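Plurosier shelf bracket, black, sold in pairs

I bought two pairs in June from the Gresonen trade counter to replace pressed brackets that had sagged under paint tins. Each bracket weighs 757 g. The finish is even, and the screw holes are properly countersunk. 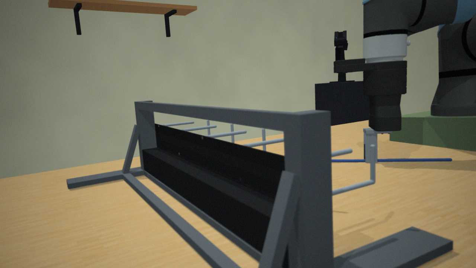 Fitting and load

The wall is old brick under soft plaster. I used 10 mm plugs and the longer screws, as the ones supplied barely reach the brick. One bracket was 2 degrees out of square and needed a packing washer.

Under a load of some 59 kg the front edge dropped slightly, then held. Placement matters more than the rating suggests. With an L-shaped bracket near each end of the plank, as on the shelf high on the wall here, the middle of the board does the bending - a thin board will need a third.
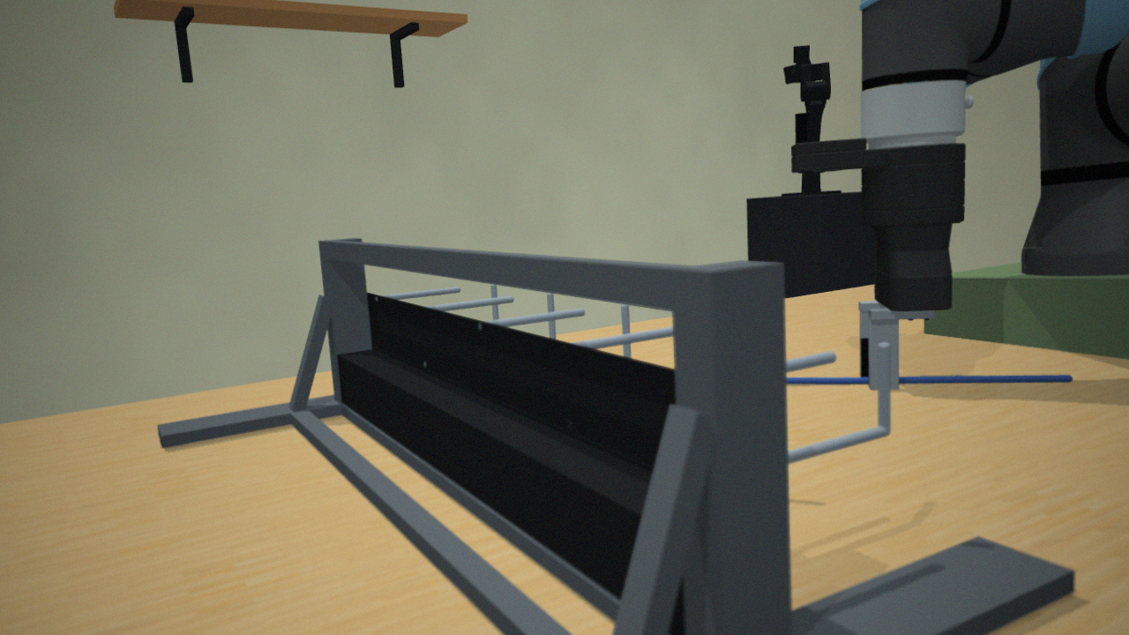 The Chambi equivalent is cheaper but has a shorter wall leg, so the top screw takes more of the pull. I would pay the difference for brick. On timber studs either will do.

Comments (2)

skernville_shed: Same fault on one of mine. Gresonen swapped it.

plugs_and_screws: Does the black chip when you drive the screws?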